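**Bench tidying with the Nesturlow kit**

Had the two-arm Nesturlow for a fortnight, £648 from Dekum. Quick tips, more to come Sunday.

- Clear the bench first. Allow 15 minutes.
- Open boxes only, flaps folded well back. It's clumsy round cardboard.
- Pale boxes: slow the arm to 40 percent.
- Glossy stuff slips. Jurari grip pads help alot, buy 2 sets.
- Blades shut before they go in teh box!

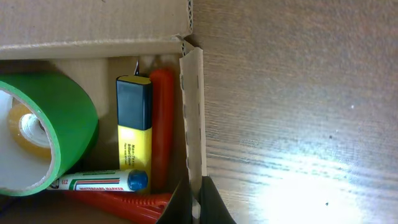
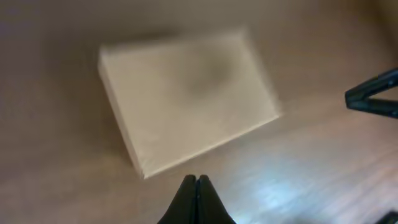
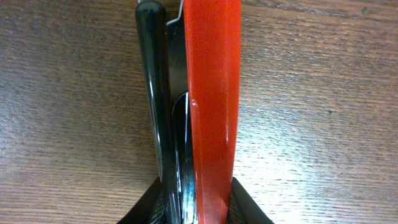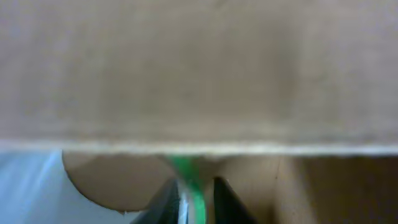 *Sorting stationery on the wooden bench. Stapler is the third one.*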